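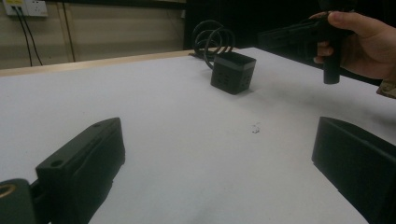 # How Electricity Reaches Your Home

Electricity begins its trip at a power plant, a wind farm or a field of solar panels. Thick wires on tall towers carry it across the country. Near a town, a substation lowers the voltage, and smaller wires take the power to each street.

The Sernwood substation serves 1000 homes. Inside each home, a metal panel divides the power into circuits. Every circuit has a breaker, a switch that turns itself off when too much current flows.
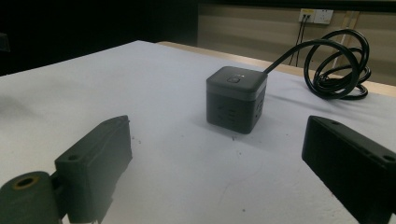
**Why do some plugs have three prongs?**

The third prong connects to the ground wire. If something inside a machine breaks, that wire gives the electricity a safe path to follow.

Children should ask an adult before plugging in anything new.

*Prepared by Natnael Nigatu, Codley Children's Library*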